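Home Projects Software Gallery Publications Contact

Bin Picking: Software at Work

Grovlow is the software we use to move blocks from one bin to another. It covers perception, grasp selection, motion planning and the controller that closes the fingers, plus the logging that ties all of that together. This gallery page goes with the Grovlow code page and is meant for people who have read the code and want to know what it runs on.

The work is done in the Nghiêm building. Most of what has changed since March is in the planner and the grasp scorer. The hardware notes are kept on a separate page and we don't repeat them here.

A cycle starts with a depth capture of both bins. The segmenter returns a mask and a class for every block it finds, and a pose fitter turns each mask into a position and a long axis. Grasp candidates are sampled along that axis, scored, and passed to the planner in order. The planner takes the first one it can reach without hitting a wall. If none of the top five work, the cycle ends and a new capture is taken.

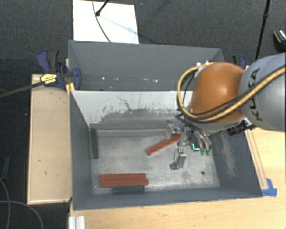
Travano Robotics Laboratory – Manipulation Software Group

KUKA arm over the front bin, gripper lowered among red and dark green bars. Two of the red bars lie side by side, with a green one directly below them, close to the front wall.

Bars lying side by side are the case we spend the most time on. With two blocks of the same color pressed together, the segmenter tends to return one wide mask, and the pose fitter then puts the long axis down the middle, right on the seam. The fingers close on both blocks or on neither. We added a width check that compares each mask with the known block size and splits it when it is too wide. The split is done on the depth edge if there is one and on the mask geometry if there isn't. It is a simple fix and it removed most of the double picks in our logs.

A block near a wall is a separate problem. The finger needs room to come down on the far side, and next to a wall there may be none. Older versions of Grovlow simply marked those blocks as unreachable and hoped a later pick would shift them. The current version can ask for a nudge first: one closed finger comes down beside the block and pushes it toward the middle of the bin. The nudge has its own planner call and its own force limit, and it is always followed by a fresh capture. We don't chain a nudge and a grasp on the same pose estimate. We tried that for a while and the pose was usually off by enough to matter.

Planning

Motion planning is handled by Clanico, which is a separate package and can be used without the rest. It takes a grasp pose, a bin model and the current joint state, and returns a timed path. The bin model is five flat surfaces with a margin. We measured the bins by hand the first time and have kept the numbers in a config file ever since – if the bins are moved, the file has to be updated before anything else is run.

Clanico keeps a table of 3,000 stored approach paths, indexed by where the gripper is going and how it is turned. Most requests are answered by taking the nearest stored path and adjusting the last part of it. A full search is only started when the adjusted path fails its collision check. The median planning time with the table is 40 milliseconds. A full search takes longer and the time varies a lot, mostly with how close the target is to a corner.

Hoses and cables are not modeled one by one. Instead there is a single padded shape around the wrist, and joint limits tighter than the ones the arm allows. It costs us some reach in the back corners. We have a branch that replaces the padding with a better shape but it has not been merged, and the tests for it are incomplete.

Control

The final descent runs under force control. Clanico hands over a short distance above the expected contact height, and from there the controller lowers the gripper until it either reaches the target height or feels the floor. Bin floors get scratched and are not perfectly level, so we don't trust the height from the depth image alone. When contact comes early, the controller stops, backs off a little and records the height. Those records are used to correct the floor model, which is stored as a grid and updated between runs.

After the fingers close, the controller checks the opening width. Fully closed means a missed pick. Wider than one block means a double. Anything in between is accepted and the lift begins. The check is repeated at the top of the lift, before the arm crosses to the other bin.

Tooling

Every cycle writes a record with the capture, the masks, the ranked grasps, the chosen path, the force trace and the result. Records can be replayed without the arm. This is how we test most changes now: the new scorer or planner is run over a stored set and the differences are listed. The stored set covers nine layouts that we rebuild by hand when we need to compare against the real arm. Some of them are dull on purpose, such as a single bar in the middle of the floor.

The replay viewer shows each record as a row, with the result at the left and the grasp scores at the right. Clicking a row loads the capture. The viewer is slow on long runs – loading a full afternoon takes roughly 5 minutes – and a rewrite is on the list.

Known issues in the current release

Dark green blocks give sparser depth than red ones in low light, and the pose fitter can get the length wrong. Turning up the exposure helps.

The width check assumes all blocks in a bin share the same cross section. Mixed sets need a separate config entry for each type.

If the run is stopped during a nudge, the state machine has to be reset by hand before it will accept a new start command.

Config files from before the March release will load without an error but the nudge settings in them are ignored. Run the convert script first.

Code, config files and the stored records are linked from the Software page. Bug reports go to the issue tracker and should include the cycle record.

40 shares 9 comments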